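Espuma floral

La espuma floral es un material poroso, ligero y rígido que se emplea en floristería para sujetar tallos cortados en una posición determinada y, en su variante hidrófila, para suministrarles agua. Se fabrica principalmente a partir de resinas de fenol-formaldehído expandidas. Se comercializa en ladrillos, cilindros, esferas, conos, aros y láminas, con o sin base de plástico. En el ámbito hispanohablante recibe también los nombres de esponja floral, espuma para flores y, por extensión, los de diversas marcas registradas.

Composición y fabricación

El material de partida es una resina fenólica líquida de tipo resol, a la que se añaden un agente tensioactivo, un agente espumante volátil y un catalizador ácido. La reacción es exotérmica: el calor evapora el agente espumante y la masa se expande dentro de un molde hasta formar un bloque. Tras el curado, el bloque se deja enfriar y se corta con sierra o hilo en piezas comerciales. La corteza exterior, más densa que el interior, se retira antes del corte.

La diferencia entre las dos variantes principales reside en la formulación. La espuma húmeda incorpora tensioactivos que permiten la entrada de agua por capilaridad en una estructura de celdas abiertas. La espuma seca, destinada a flores preservadas, secas o artificiales, carece de esa capacidad, presenta mayor resistencia mecánica y suele teñirse de gris o marrón para distinguirla de la húmeda, habitualmente verde. El color procede de pigmentos añadidos a la mezcla y no influye en la absorción.

Propiedades

La espuma húmeda retiene un volumen de agua varias decenas de veces superior a su propio peso en seco. En la serie de ensayos de Goodwin, un ladrillo normalizado de 68 gramos alcanzó tras la saturación 2949 gramos. La retención disminuye cuando el material ha sido comprimido, perforado repetidamente o secado después de un primer uso, ya que el colapso de las paredes celulares no es reversible.

La resistencia a la penetración determina la clase de tallo admisible. Las densidades bajas se reservan para tallos blandos, como los de narciso, anémona o jacinto. Las medias cubren la mayoría de las especies de corte. Las altas se utilizan con tallos leñosos, ramas de follaje y composiciones de gran tamaño, en las que el peso de la parte aérea tiende a girar la pieza dentro del orificio.

Saturación

El procedimiento recomendado es la inmersión libre. El bloque se deposita sobre la superficie de un recipiente con agua más profundo que la propia pieza y se deja hundir por su peso, sin presionarlo. El agua asciende desde la base y desplaza el aire hacia la cara superior. Si se empuja el bloque o se vierte agua desde arriba, quedan bolsas de aire internas que no llegan a llenarse y que interrumpen el suministro a los tallos situados en ellas. El defecto no se aprecia desde fuera; se detecta al cortar la pieza, donde aparece como una zona más clara.

Es habitual añadir al agua un conservante floral con azúcar, acidificante y biocida. Algunas espumas lo incluyen ya en la masa.

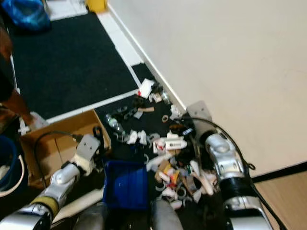

Una vez saturado, el bloque se recorta con un cuchillo de hoja larga y se fija a la base mediante cinta adhesiva impermeable, masilla o soportes de púas. El borde superior suele sobresalir del recipiente 3 centímetros, lo que permite insertar tallos en posición horizontal o inclinada hacia abajo. Las aristas se biselan para aumentar la superficie útil y reducir el desmoronamiento.

Inserción de los tallos

Los tallos se cortan en bisel y se introducen en un solo movimiento hasta una profundidad suficiente para evitar el giro. Un tallo retirado parcialmente deja una cavidad bajo su extremo y pierde el contacto con el agua, por lo que debe reinsertarse en otro punto. En tallos huecos o muy blandos se practica antes un orificio guía con una varilla de diámetro inferior.

La duración de las flores en espuma suele ser menor que en agua libre. El reabastecimiento se realiza vertiendo agua en el recipiente y no sobre el bloque, siempre antes de que este llegue a secarse.

Aspectos ambientales y sanitarios

La espuma fenólica convencional no es biodegradable. Se fragmenta con facilidad en partículas finas que pasan al agua de los cubos y, si esta se vierte en el desagüe, a la red de saneamiento. Un cuestionario realizado en mayo por Flynn Gilchrist entre 277 talleres de floristería señala el vertido directo como la práctica más extendida. Entre las medidas de mitigación figuran el filtrado con tela tupida y la eliminación del residuo sólido con la fracción resto.

El polvo seco es irritante para los ojos, la piel y las vías respiratorias. El corte debe efectuarse con el material húmedo siempre que el uso lo permita, y en el caso de la espuma seca, con mascarilla y ventilación. Los restos no son aptos para compostaje.

Alternativas

Las técnicas anteriores a la espuma siguen en uso. Comprenden la malla metálica arrugada dentro del recipiente, el kenzan o soporte de púas de origen japonés, el musgo atado sobre armazón y las estructuras de ramas entrecruzadas. Todas son reutilizables o compostables en distinta medida, aunque exigen más tiempo de montaje y dificultan el transporte de la composición terminada.

Existen además sustitutos industriales de fibra de coco, lana mineral o polímeros de origen vegetal. Flutau, un bloque de fibra prensada, y Gritemari, un granulado mineral para jarrones opacos, pertenecen a este grupo. Su capacidad de retención es inferior a la de la espuma fenólica y la sujeción de tallos finos resulta menos precisa.

Véase también

Kenzan
Ikebana
Conservante floral
Corona funeraria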